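11/11/2022

Sigo sin creerme lo de Pumel. Según el folleto, con 15 minutos al día de ordenar figuras una descansa la cabeza. A mí me la cansa. Estrellas, cilindros, un cubo azul, y yo pensando en la cena.
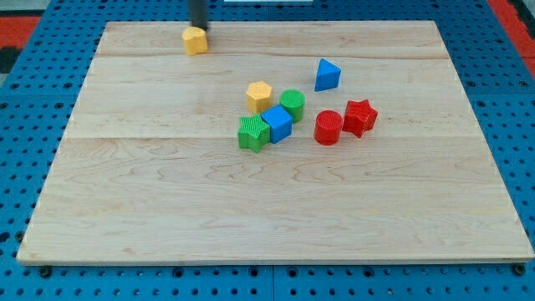
Después de comer

La tabla de madera clara sí me gusta, eso lo reconozco. Las piezas son de plástico rayadito, y la estrella roja junto al cilindro rojo queda bien. ¿Relajante? Ya veremos. Le doy hasta diciembre y luego vuelvo a los crucigramas.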